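Setting Up a Parts Storage Wall in a Small Workshop

Draw the wall to scale before buying anything. Mark outlets, door swings and the height of the bench top. Leave 929 mm of clear aisle for a hand cart.

Step 1. Sort the stock
Group parts by how often they are picked, then by size. Odd shapes go in a group of their own.

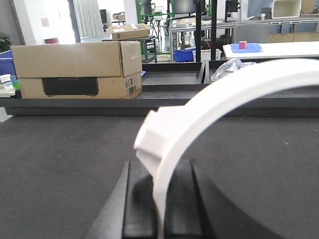

Weigh each group and write the total on the plan. Dodside shelf beams are rated per pair, so add up everything that will sit on one level.

Step 2. Clear the bench
Sorting needs a full bench top. Wipe the surface and put tools away first.

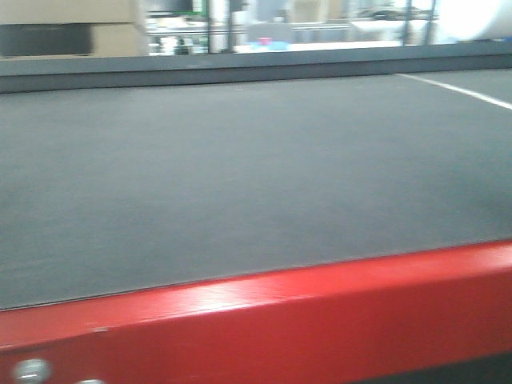
Step 3. Fix the uprights
Set the uprights 1000 mm apart, center to center. Check plumb on two faces. Anchor into studs or masonry, never into drywall alone.

Step 4. Hang the beams
Start with the lowest level and allow around 500 mm between levels. Seat both ends fully and fit the locking pins. Recheck level after loading. 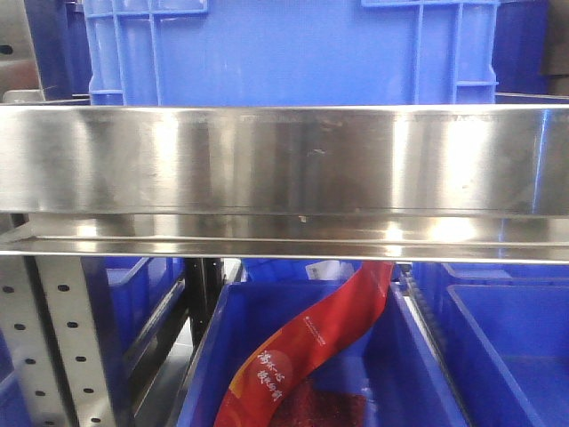

Steel beam with blue containers above and below.

Step 5. Load and label
Put heavy crates at the bottom. Label the short side with group and level, for example C-2. Keep a printed copy of the list at the bench.
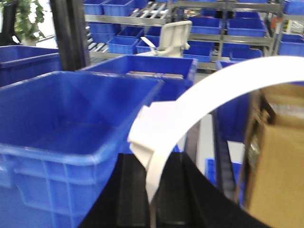

Blue open-top crates, the nearest one empty.

Retighten all anchors after one month of use.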